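Flag football players wanted, Zistden rec league

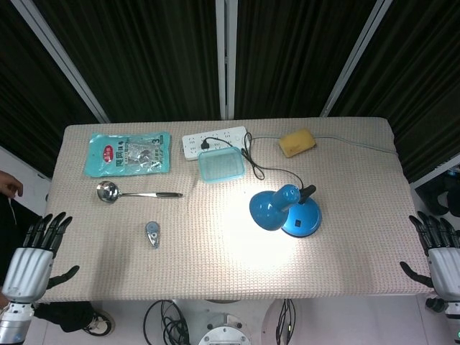

Snack bag and ladle on the table.

Stondidus needs players for the winter season. 20 spots open, mostly recievers and a backup QB. Adults only, no tryout.

Games at Sasaki Field, kickoff 6:30 pm. Practice once a week, more if we make the playoffs. Season starts December.

Fee is $261, covers jersey and refs. Bring your own cleats. Flags provided.

Sign up at the Mukel gym front desk. First come first serve, dont wait.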